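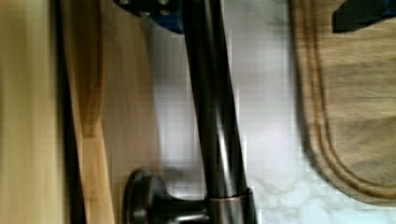

Report of the Deputy Registrar on the Walport Kitchen

The Registry of Kept Rooms at Mavbridge received the application of Ms. Hannelore Frei on 30 January 2026. It was made on the correct form, in black ink, and was accompanied by the fee of 50 crowns. The applicant asked that the kitchen of the house at Walport be entered in the register under the name of her late aunt, and that the entry stand after the house was sold.

The Registrar, Mr. Caradog Howells, assigned the matter to the undersigned. It was recorded as File 1557.

Under the rules of the Registry, a kitchen may be entered if it can be shown that a person's habits remain in it. The rules do not say how this is to be shown. Previous officers have relied on the wear of a floor, the height of a hook, or the testimony of neighbors. In the matter of the Edwards pantry, an entry was granted on the smell alone, but that decision has been criticized and is no longer followed.

The undersigned traveled to Walport by the morning train and was admitted by Ms. Frei, who had been putting the room in order for the buyers. She had begun at the sink and had stopped there. She stated that she had intended to clear the counter first, then the cupboards, and had instead polished the faucet for most of an hour. She asked whether this would count against the application. She was informed that it would be noted.

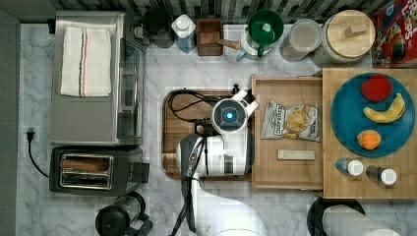
The counter at Walport, with the striped towel on the toaster oven.

A sketch of the counter was made, and Ms. Frei was invited to explain the position of anything she wished. She explained the towel. Her aunt had folded it in the same manner each evening and had permitted no other person to fold it. Ms. Frei had unfolded it once, in January, to wash it, and had then been unable to sleep until it was back as it had been. She had come downstairs three times to correct the fold.

She did not explain the potato chips. When asked, she said that they were hers, and moved on.

The buyers' agent, Mr. Huw Meredith, arrived before noon and asked to be heard. He represented that his clients had paid a deposit of 800 crowns on the understanding that the kitchen would be delivered clear, and that a registered kitchen could not be cleared without a permit. He spoke courteously. He set his hat on the windowsill, and Ms. Frei picked it up and handed it back to him. Neither of them appeared to notice that she had done so. The undersigned asked her whose rule it was that hats should not be put on the windowsill. She sat down and did not answer for some time.

Mr. Meredith held the hat on his knee for the remainder of the visit. 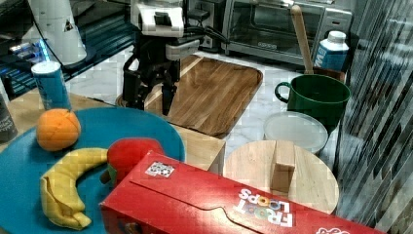
The aunt had kept no children of her own in the house, but she had minded those of the street, and the neighbor Mr. Ximeng Kong gave evidence on this point. He had been left in that kitchen on most afternoons between the ages of four and nine. He stated that no child was permitted to ask for food. A child who was hungry went to the teal plate and turned over one of the toy fruits, and in due course something was served. The apple meant bread and the orange meant soup. The banana, which has a partly peeled end, meant that the child was not hungry but wished to be spoken to. Mr. Kong is now a surveyor with the firm of Wotow and weighs 315 pounds by his own account. He asked that the last detail be entered, as he considered it to be to the aunt's credit.

Ms. Frei stated that she had never been told of this arrangement. She had believed the fruit to be an ornament. She had visited every summer for years, had always asked for her supper aloud, and had always been given it.

The undersigned then withdrew to the hall to complete the form. The door was left open. Mr. Meredith consulted his watch and said that there was a later train. Mr. Kong remarked on the weather. On returning to the kitchen for a signature, the undersigned observed that Ms. Frei had turned the banana over.

Mr. Kong pulled out the chair beside her and asked how she had been.

The entry is recommended. A permit to clear should not be issued before spring. Mr. Meredith raised no objection and has requested a copy of this report for his clients.

Submitted for the approval of the Registrar.

Hywel Samuel
Deputy Registrar, Mavbridge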